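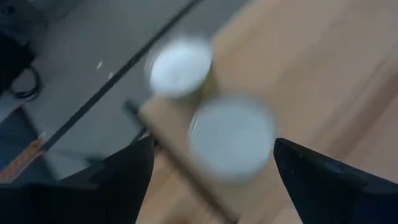
How to keep good practice when you record robot demonstrations on a table

Written by I-seul Woo for the Redton workshop pages. Last changed Sun 3 March.

This guide explains the working rules we follow at Redton when a person leads a two-finger gripper through a task and the wrist camera records it. The rules were first written for the Nishad task set, where small containers are moved on a table. Please read all of it before your first session. It takes less time than repairing a bad batch.

What you need

A table which does not move when you lean on it. A board to work on. The containers named in your task sheet. The gripper with its wrist camera, already checked. A paper log and a pen. We still use paper, as one hand is often busy.

Step 1. Check the stop button

Press the stop button before anything else and see that the fingers do not answer. Release it and test again with the fingers open. Write the result in the log with your initials. If a second person is in the room, show them where the button is and ask them to press it once also. A button that only one person can find does not count as a working button under our rules.

Step 2. Prepare the table and the floor

Put the board where the task sheet says and mark its corners with thin tape if the sheet allows tape. Take cups, phones and tools off the table. Then look at the floor. A wrist camera sees much more than the table, and bags, cables and old tape will all enter the recording. We do not demand a perfect floor, but things on it must stay in the same place during one session. Cables must not lie where you put your feet.

Step 3. Place the containers

Set them down according to the sheet, lids closed. When two containers stand close together, leave the distance as the sheet gives it, even if it looks too narrow for the fingers. The difficult distance may be the purpose of the task. If you believe it is a mistake, ask first and record later.

Step 4. Approach slowly

Open the fingers fully before you come near. Move down towards the nearer container first, unless the sheet says another order. Our limit for the last part of the approach is 12 centimetres per second. Fast movement makes the picture smear, and the edges of a lid become hard to find. Some smear is normal when you turn the wrist, and such recordings are kept. What we want to avoid is smear at the moment when the fingers close.

Do not push a container with the outside of a finger to make room for yourself. If you touch it by accident, continue to the end and mark the recording as "touched".

Step 5. Close, lift, put down

Close the fingers on the side wall, below the lid. Wait one second. Lift straight up, carry, and put down without dropping. Open the fingers and go up again before you turn away.

Step 6. Write the log

Write after every recording, never at the end of the day. A failed try also gets a line. Please do not delete failed tries yourself. Of the first 4,000 recordings in Nishad we kept 3,106, and the choice was made by the reviewers with the log beside them. Where the log was empty, they could not judge, and the recording was lost.

Step 7. Take a break

After 6 recordings, stop and rest your arm. Tired people press harder and turn the wrist too quickly. Use the break to wipe the camera glass with a dry cloth.

Questions we often receive

May I work alone? Yes, if the gripper is in slow mode. In normal mode a second person must be in the room.

May people appear in the recording? Only with written agreement, and the paper must be signed before the session starts. Hands count as people.

May I change the board during a session? No. Close the session, change the board and open a new one with a new number.

Our colleagues at Skastadeo use the same rules, but they do step 1 again after lunch. We will do this also from June, and the log sheet will get an extra line for it.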